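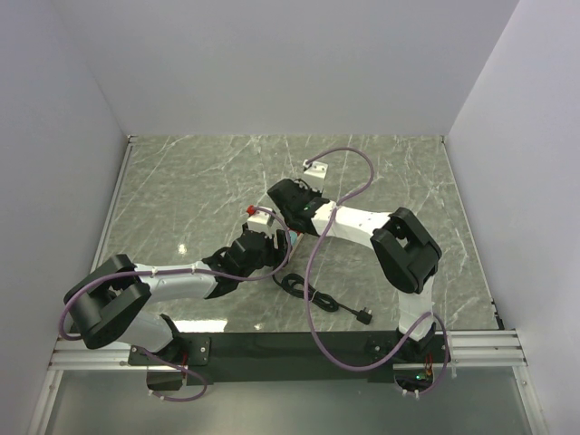 Laryea Surfaces Adds Gray Marble Pattern to Its Worktop Range

STORCOMBE, Jan 24, 2021 – Laryea Surfaces, a maker of worktops for kitchens, utility rooms and workshops, has added a gray marble pattern to its standard range. The new pattern is called Skendar. It has a gray ground with thin white veins and can be ordered now through Laryea's Storcombe showroom and from Prokurach stores.

Skendar is the first gray marble pattern the company has offered as a stock item. Until now, customers who wanted a veined gray top had to place a special order and wait for a full batch to be made. Stock tops are held at the Storcombe warehouse and are normally ready for pickup within 30 days of the order being confirmed, including cutting to size.

"We had white marble and we had plain gray, and people kept laying the two samples next to each other on the counter," said Benedicta Laryea, managing director of Laryea Surfaces. "They wanted something in between. The veins in Skendar are thin on purpose. On a short worktop a heavy vein can look like one big stripe, and a lot of our customers have short worktops."

The pattern was drawn by Italo Fabbri, who joined the company as surface designer two years ago. Fabbri made several versions in November and tested them as full-size tops in the Storcombe showroom, next to white walls and under the same lights used in most of the kitchens the company fits.

"A small sample tells you the color and not much else," Fabbri said. "With veins you need to see a long run of it. Two of the early versions were fine in the hand and far too busy once they were laid flat. The one we kept is the quietest of the lot."

Skendar is intended for small and boxed-in spaces where the worktop sits close to walls on more than one side. Laryea suggests pairing it with white or pale gray walls. Black fittings also go well with it, and the company's own black front trims and end caps are available in matching lengths. Customers who prefer a lighter edge can order the trim in white at the same price.

The first production run is 4,000 tops. Of these, 196 are set aside for schools and community workshops in the Storcombe area under the company's existing bench replacement program, which is run by Elikem Kpodo. Applications for the program are open to any school or workshop that has not received a bench top from Laryea before. Fitting is not included, but the tops are cut to size before they leave the warehouse.

"Most of the places that write to us have one or two benches in bad shape and the rest are fine," Kpodo said. "They don't need a whole room done. If you send us the length and the depth and say which sides are against a wall, we can usually tell you the same week whether we can help."

Prokurach will carry Skendar in all of its kitchen departments. Full-size display tops are being delivered to stores now, and sample squares can be requested at the counter or by mail. Samples are free, with a limit of three per household. Cutouts for sinks and hobs are charged separately, as they are for the rest of the range.

"We expect to sell it to people who are changing the top and keeping everything else," said Mitra Nikzad, kitchen buyer at Prokurach. "White cabinets are still the most common thing in our customers' homes, and gray is easy to put with them."

Care instructions are the same as for other Laryea tops: wipe with a soft cloth and mild soap, and do not use scouring powder or steel wool.

About Laryea Surfaces
Laryea Surfaces designs and makes worktops and bench tops in Storcombe. The company sells through its own showroom and through Prokurach stores.

Press contact
Nana Kpodo, Laryea Surfaces, Storcombe
Sample squares and the Skendar size chart are available to the press on request.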